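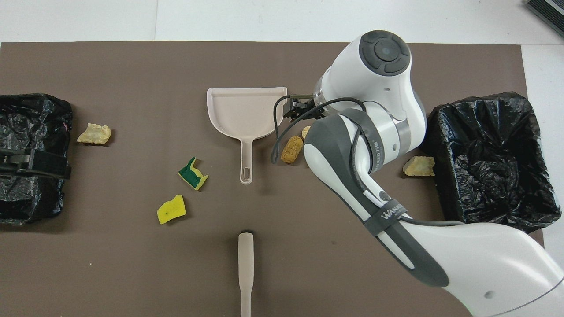
What should a first tabletop arm cell for cleaning and sorting tasks include in its budget?

The arm, a two-finger gripper, a work surface, a mat, and a yearly allowance for consumables and props. Buyers who price only the arm usually come back for a second purchase order.

Navia Bench Cell, planning notes
Revised 2024-02-14

The Navia Bench Cell is supplied by Zisix as a base package at $2994. The price covers the table, the mounting plate, the cable kit and the controller shelf. The arm is quoted separately, as most labs already have a preferred make. The mounting plate is drilled blank on request.

Part number for the base package is 1047. Quote it with the arm model and the flange pattern. Orders without a flange pattern are held.

Work surface

The tabletop is white. For small-debris work, specify a mat in a contrasting color. Brown is a workable choice: pale crumbs, chip pieces and yellow sponge scraps stand out against it, and so does a light pink dustpan. Black bins lined with black bags are harder to separate visually when two of them share one mat. If the task depends on finding the rim of the bin, budget for liners in a second color.

Reach

Allow up to 1000 mm from the arm base to the far edge of the mat. Check the figure against the data sheet for the arm with the gripper fitted, and again with the wrist pointing down. Bins placed at both the left and right of the mat use most of the available width.

Tools and grip

Flat-handled dustpans and hand brushes are bought at retail and vary from batch to batch. Buy the full quantity at once. Handle thickness should be measured before gripper fingers are ordered. Finger sets are not returnable.

Cable routing

External gripper cable must have slack for full wrist rotation and must not reach the mat at the lowest pose. Bands on the forearm are acceptable. Adhesive clips are not recommended.

Consumables

Food props (biscuit, bread, chips) break down with handling. Enter them as a recurring line along with bin liners and sponge stock.

Lead time

31 working days from confirmed order. Orders for delivery before the October shutdown should be placed in advance through the Farbridge office.

Comments (3)

Flanagan
Does the lead time include the finger sets? Our last quote listed them on a separate line with no date.

Jarlath McGrath
They ship separately. Ask Farbridge to put the date on the order confirmation.

benchtech
We left out the props line and had to move money from spares. Would include it from the start.

Contact: Zisix, Farbridge office | © 2024 Zisix | Back to top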